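Right, thread time. We finally bit the bullet and ordered a shed for the bottom of the garden. Well, I say shed. The Lowther website says "garden studio" and so does the invoice, so I suppose it must be one.

**1/** Some background: the old shed came with the house and had a lean on it. I propped it up with a fence post for two winters and then the door stopped shutting altogether. I loved it, my bike didn't.
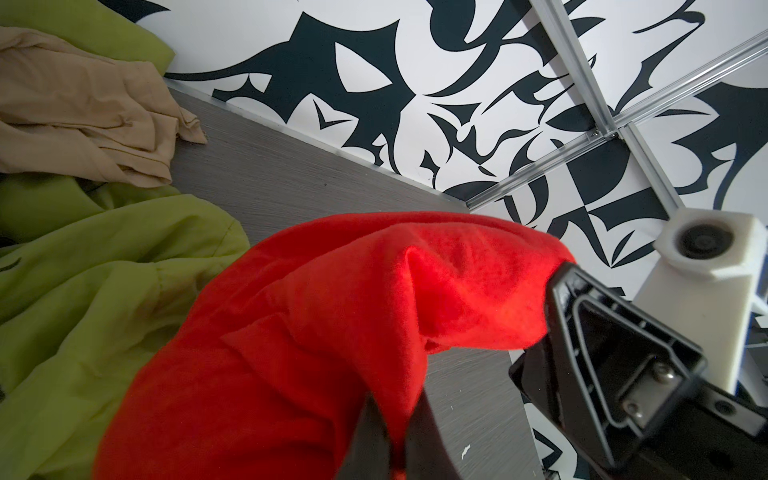
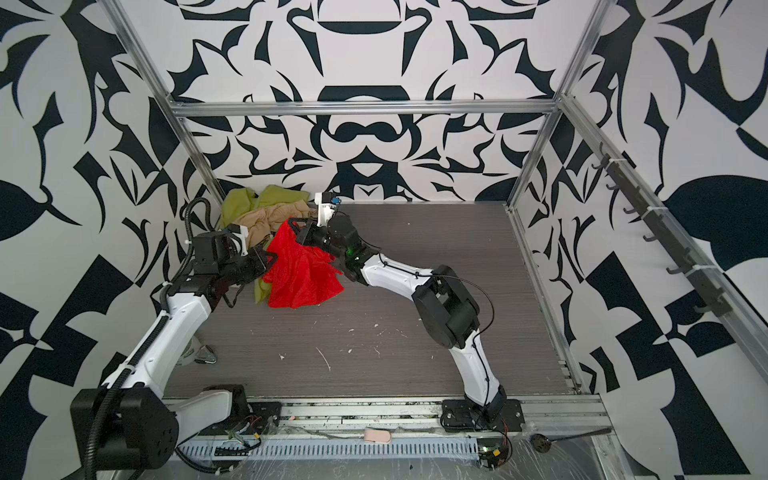 *Red fleece first, patterned walls second.*

**2/** I went back and forth between the Lowther and the Elden for weeks. The Elden is cheaper and has the nicer window, but the roof is felt on thin board and I've done my time with felt, thank you very much. Lowther it is!

**3/** Delivery was at 7 in the morning. Lovely driver, huge lorry, our lane is NOT made for it. Everything came off in one long pack and had to be carried round the side a board at a time. If you're ordering one, measure your side gate. Ours passed with a thumb's width to spare.

**4/** The base! Please do the base properly. I used the plastic grid stuff from Flistholm filled with pea gravel, and spent far longer levelling it than putting up the walls. Every board I laid across it said something different until I bought a longer spirit level (£23, worth every penny).

**5/** Bag of screws says 741 pieces. I haven't checked and I'm not going to. What I will say is that the long ones and the nearly-as-long ones look identical at dusk, and I've had to take one corner apart again because of it.

**6/** Walls went up in an afternoon once Vlasta Malý from over the road came and held the other end of things. He's put up 5 of these for various relatives and kept telling me to leave the screws a bit slack till the roof was on. He was right, the last panel only went in because the rest could still shuffle over.

**7/** Paint: three coats of Dekadia in a green that looks nearly black when it's raining. The tin says two coats. The tin hasn't met my north wall. Do the ends of the boards before you put them up if you can, I didn't and I've been poking at them with a child's paintbrush ever since.

**8/** Someone asked about damp. Too early to say! I've left a gap all the way round for air and there's a gutter going on the back once I've worked out where the water butt's going. The door has swelled a tiny bit already but a rub of candle wax on the edge sorted it for now.

**9/** Still to do: gutter, hooks, some sort of step, and electrics (getting a proper sparky in for that one, quote due in October). Will add to this thread when the step happens. If anyone's got spare slabs near me, shout!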